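How to Prepare a Process Book for a Fashion School Application
By Yasaman Shokri, updated May 9, 2025
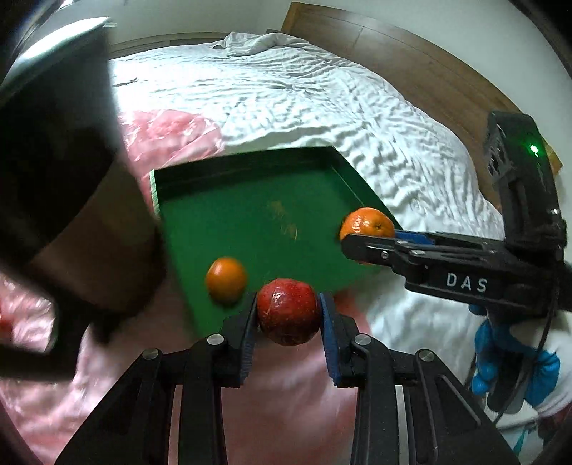

Red apple and green tray.

Most fashion schools ask for a portfolio, and many of them also ask for a process book. Applicants often treat the second one as a box for everything that was left out of the first. I did the same when I applied, and I was asked at the interview why my book had no order. I could not answer well. Since then I have taught the evening preparation course in Wisoldale and looked through a great number of these books, so I will try to write down the method I give to my students.

You do not need to draw beautifully for this. You need one garment idea, a few weeks, and the patience to keep your failed attempts.

What you will need

One bound sketchbook, A4 or a little larger. Spiral binding is practical because the book will become thick.
Paper with enough weight for glue. Thin paper becomes wavy.
Double-sided tape and a glue stick.
Small scissors for fabric and a different pair for paper.
Plain cotton muslin for test pieces.
A pencil, a black pen and one color you like to write notes with.
A phone for taking pictures of your work on the stand or on a friend.

I use the Sasaki sketchbook from the art shop near the school, but any similar one will do.

Step 1. Choose one question

A process book is easier to read when it follows one question. "Coats" is a subject and it is too wide. "How can a coat be closed without buttons or a zipper?" is a question, and every page can try to answer it.

Write down your question on the first page in one sentence. If it needs three sentences, it is probably two questions, and you should keep one of them for another project. You are allowed to change the question later. When you do it, write the new one on the page where it changed, and leave the old one where it was.

Step 2. Collect research from real things

Go and look at clothes. A museum is good, a second-hand shop is also good, and in the shop you can turn the garment inside out. Look at how the lining is attached, where the seams are placed, which parts are worn. Make quick drawings and write next to them where you saw the garment.

Pictures from the internet are permitted, but please do not fill the book with them. In February I reviewed a book with 21 pages of printed runway photos before the first drawing by the student. The teacher who reads it learns what the student likes to look at and nothing about how she works. I suggest four pages of printed images as the maximum, and next to each image a note about what you take from it. "I like the mood" is not enough. "The sleeve is cut in one piece with the front" is a useful note.

Step 3. Draw many small versions

Divide a page into 16 rectangles and draw one version of your garment in each. Give yourself half an hour. The first row will be easy and quite ordinary. In the second row you will start to repeat yourself, and in the last row you will become a little desperate and draw something strange. Keep the strange ones.

Do this on several different days. Then mark the versions you want to continue with a small cross, and write in a few words why you picked them. These words help you very much at the interview, when you are nervous and forget what you were thinking.

Step 4. Test in fabric early

Many applicants wait with the fabric until the design is "finished" on paper. It is a pity, because the fabric will change the design anyway. As soon as you have a few marked versions, cut muslin and try the difficult part only. If your question is about a closing, sew the closing and forget about the back of the coat.

Take a picture of each test, print it small and put it in the book. If the test is flat enough, attach the real piece. Beside it write:

what you wanted to try
what happened
what you will do next

Short notes are fine. Spelling is not judged, at least not by me.

Step 5. Make the swatch pages useful

A swatch is a small piece of fabric. Cut all of them to the same size, tape them along the top edge only, and leave the bottom free so that the reader can lift and touch them. Under each one write the fiber content if you know it, the shop and the price. If you do not know the content, write "unknown". One student of mine guessed "silk" for a polyester lining and it was noticed immediately.

Add at least one swatch that you have changed yourself, by dyeing, pleating, washing or stitching. For pleats I recommend to start with paper folds and then go to the fabric with an iron.

Step 6. Show the decision

Somewhere in the last third of the book there should be a page where the reader understands what you decided. Put the final drawing, front and back, with the chosen fabric and a simple technical drawing. A technical drawing shows the garment flat, without a body, with seams and stitches. It does not need to be made on a computer.

My colleague Roya Nazari, who reads applications for the Trummont foundation year, opens this page first and then goes backward to see if the path leads there. I have tried reading in her way and it is a good test for your own book. Ask a friend who does not sew to do it and see at which page he gets lost.

Step 7. Edit a little, then stop

Number the pages. Check that nothing falls out when you shake the book gently. Remove true duplicates. Do not rewrite your notes in nicer handwriting, and do not tear out the failures.

The thickest book I was given had 177 pages and I could not finish it in the time we had. If yours is growing like this, put colored tabs on the pages that you want to be seen for sure.

Common questions from my students

Can I include work made with a teacher? Yes, if you write that it was made in class and which part was your own.

My project is knitwear. Is the method the same? Mostly. Replace the muslin tests with knitted samples and write the yarn, the needle size and the tension beside each one. Attach them with a few stitches through the paper, tape does not hold wool for long.

The school wants a PDF. Photograph the open book from above in daylight, near a window, two pages at a time. Lift the swatches for a second picture if there is something under them. Iltoswood accepts only one file per applicant, so check the limit of your school before you export.

How long does it take? My students usually need six weeks beside their job or school. It can be done in four, but then please begin with the fabric tests in the first week.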